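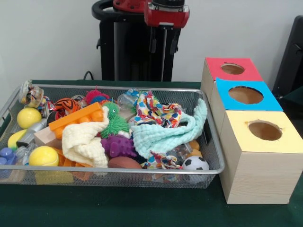
From: Adebayo Oyelaran
To: Trundunley Toy Swap list
Date: 2024-06-05
Subject: Re: baskets vs. bins

On the toy library question, Cruickshank wrote:
> We've got 20 families signed up for the next swap and I still don't
> know what to tell people about sorting. Do you all do one big
> basket or separate bins? And what about the little stuff? Ours
> ends up at the bottom every single time.

I'm firmly on team One Big Basket! We did separate bins back in February (labels, lids, the whole thing) and my two ignored them completely. Now it all goes in the wire one. Tennis balls, the spiky puffer guys, the toy football, the little soccer ball, whatever blocks are lying around. You can see through the sides, so there's a lot less dumping everything on the floor to find one thing.

For the little stuff I use a small clear jar or a clear plastic bag, and those go right in the basket with everything else. Wedge the jar in a back corner and it mostly stays put.

I throw the cloths in too, the dotted one and the mint muslin. My youngest likes pulling those out more than any of the toys, and they're great for peekaboo. Put them in last, on top, or you'll be yanking them out from under the balls and the spiky things come flying along for the ride (ask me how I know).

The wooden cube boxes I keep out of the basket and just stack next to it. They hog too much room, and they're good for dropping balls into anyway.

Does anybody have a spare wire basket for the swap? I can bring 10 bucks or trade you a bag of blocks.

Adebayo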